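**FOR IMMEDIATE RELEASE**
**February 2020**

# Pellen publishes first findings on household chores and machines

TURKVILLE – Pellen today released the first findings of its Jarman program, a study of which everyday jobs in the home and on the shop floor can be handed to a machine, and which cannot yet.

The program examined 22 common chores, among them folding towels, restocking a low shelf, wiping a counter and putting dishes away. Each chore was first carried out by people using hand-held grippers, so that the movements could be recorded and studied. A machine was then given the same work, for a total of 252 attempts.

Results were mixed. Chores with a fixed starting point and a single object were completed often enough for Pellen to recommend further trials. Chores that call for two hands, or for a change of grip partway through, were completed far less often. Towels remain a particular difficulty, and Pellen does not expect a machine to fold a family's laundry without help in the near future.

The organization advises retailers and home care providers to treat broader claims with caution. A machine that can restock a shelf in a test room may still fail when the shelf is moved or the lighting changes.

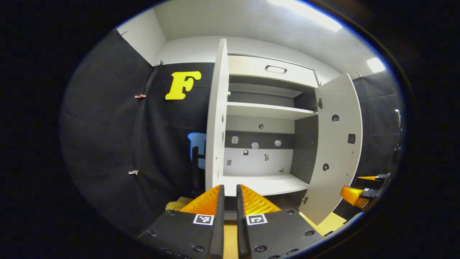
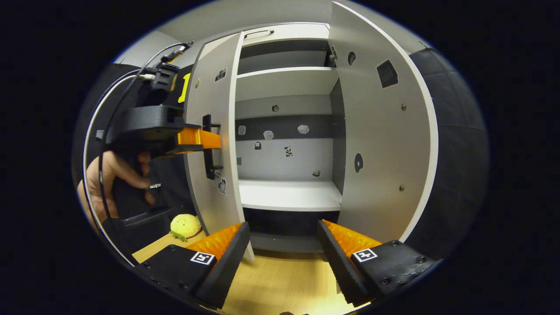
Opening and closing furniture is the subject of the next stage of the Jarman program, which begins in July. Pellen chose it after home care providers named access to cupboards as a frequent obstacle for clients with limited hand strength. A two-door cabinet asks for more than its size suggests. The doors swing in opposite directions, a handle must be met at a suitable angle, and an open door can block the way to the shelves behind it. The work will be carried out with Flunier, a Turkville maker of storage furniture, which will supply 21 cabinets with differing hinges and handles.

Pellen will report on the cabinet trials once they are complete. No household product is planned as part of the program, and none of the equipment used in it is offered for sale.

A summary of the first findings, including the full list of chores and the rate of completion for each, is available on request from the Pellen communications office in Turkville.

**About Pellen**
Pellen is an independent research organization that studies the use of automation in homes, shops and care settings.

– 30 –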